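4. Equipment planning and cost

4.1 Choosing the task before the arm

The planning work started with the task. Small-parts sorting was picked as the test case because the materials cost next to nothing, the parts are hard to grip, and a mistake does no harm beyond a pin on the floor. The parts are push pins with colored heads, kept in a clear plastic organizer with a hinged lid. Work at this scale puts most of the demand on the fingers and the cameras and very little on the payload of the arm. A buyer who reads only the payload line of a data sheet will pay for strength that the job never uses.

Figure 3 shows the work at the level where these choices matter. A blue pin lies on its side on the bare table, close to the tip of the gripper finger, with the sorted pins behind it.

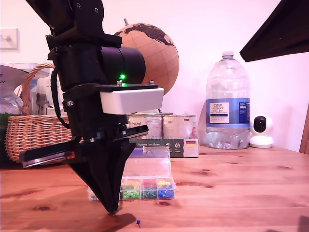

Photo: Wenceslao Arancibia

The head of a pin is round and smooth, and the shaft is thin. Wide fingers were ruled out early in the plan for this reason. Tapered fingers cost more to replace and bend more easily, so the budget carries a separate line for them. We suggest that any group planning similar work list fingers as a consumable, in the same way as cables and fasteners, and leave them out of the capital request.

4.2 What was priced

Three options were compared: a complete system bought from one supplier, an arm bought alone with the gripper and cameras added by the group, and a lease. The Skernton site asked for the first and the Climville site for the second. Moncrieff had no bench to spare and asked only for the lease figures.

The complete system was the easiest to order and the hardest to change. Its gripper could not be swapped without a service visit, and the quoted lead time was 21 working days. The second option took more staff time, which the Climville budget did not count as a cost. We have counted it here. Once assembly and mounting hours are added, most of the price gap between the first two options goes away – though the second still leaves the group with parts it knows how to fix.

The lease was cheaper over one year and more expensive over two. It also barred any drilling of the mounting plates, a condition found on the second page of the terms and missed at first reading.

4.3 Small items

The small items were the part of the plan most often left out. The Skendness draft, dated Tuesday, June 30, 2020, had no line for cables, brackets, lighting or storage. A revised version in November added 269 dollars for brackets and cables and set a ceiling of 1000 dollars for all small items in the first year.

Table space also needs a line. The arm and its mount take up room, and so do the parts, the cables and whatever else shares the surface. In a shared room, plan for the open lid of a parts box as well as its base.
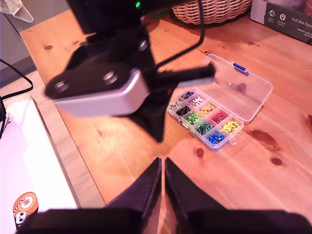 Figure 3 (second view). Gripper fingers and open pin organizer on the pine table.

The organizer is a low-cost part with a large effect on the work. Its cells are narrow, with thin dividers, and a finger reaching into one has little room on either side. Boxes with wider cells cost slightly more, and a plan should price both sizes before the fingers are ordered.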